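Flip-Top Tabletop Bins for Desk Waste: Lid, Hinge and Capacity Study
Product Design Studio, Project Report 2
Submitted 2/8/19

1. Purpose

Small bins with hinged lids are sold for desks, vanities and kitchen counters. Most complaints in the store reviews we read concern the lid: it will not stay up, it drops while the user is emptying something into it, or the whole bin tips when the lid is pushed back. This project set out to compare lid behavior on a small cream-colored bin with a sliding-lid bin of similar capacity, and to recommend a lid layout for the Allmont desk set.

2. Background

We read 1,269 customer reviews of tabletop bins on the Lamum store site, collected in December. Of these, 115 mentioned the lid or the hinge. Few reviewers mentioned capacity at all. This changed our plan, which had given most of the test time to volume.

3. Method

All work was done on a white table with nothing else near the sample. The bin was placed on its base with no tape or mat under it. Lid position was recorded at closed, half open and fully open. The opening force was read at the front edge of the lid, at the point farthest from the hinge.

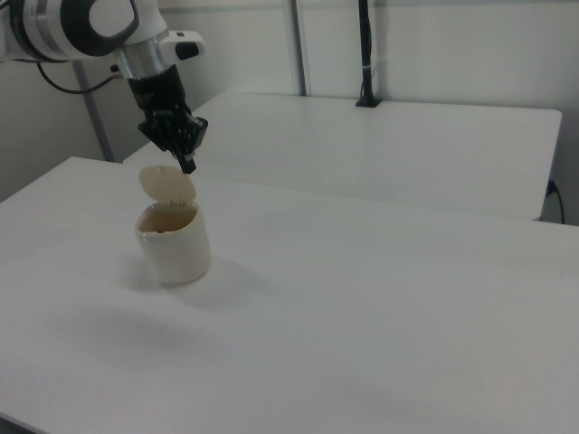
Each cycle consisted of one full opening and one full closing. We planned 500 cycles per hinge and extended the run on the flip-top bin to 2,164 after the first set showed no change in the reading. The sliding-lid bin, bought from Wiegand, stopped at the planned number - its track had begun to bind.

4. Results

4.1 Lid angle. The flip-top lid rests slightly past vertical when fully open. It held this position in every trial unless the table was bumped. An oval lid has less edge to catch on a sleeve than a square one, but it also gives the fingers less to pull on.

4.2 Rim contact. Opening from the rim was the hardest step to repeat. A grip too far to one side twisted the lid before it lifted, and the reading was thrown out.
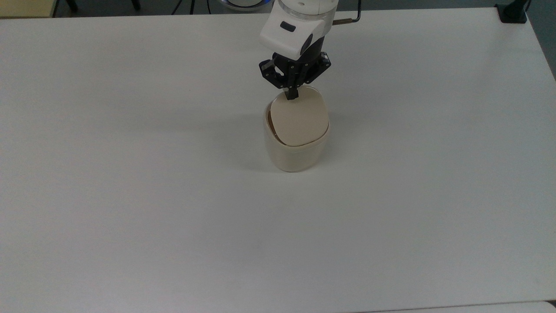
Figure 2. Sample on the test table, contact at the top edge.

4.3 Stability. With the bin empty, a quick opening could shift the base. A light fill stopped this.

5. Recommendations

Keep the rear hinge. Add a shallow lip at the front of the lid. Weight the base or fit a thin rubber ring. The Tratosport travel version should be tested separately, as it will be used on surfaces that are not level.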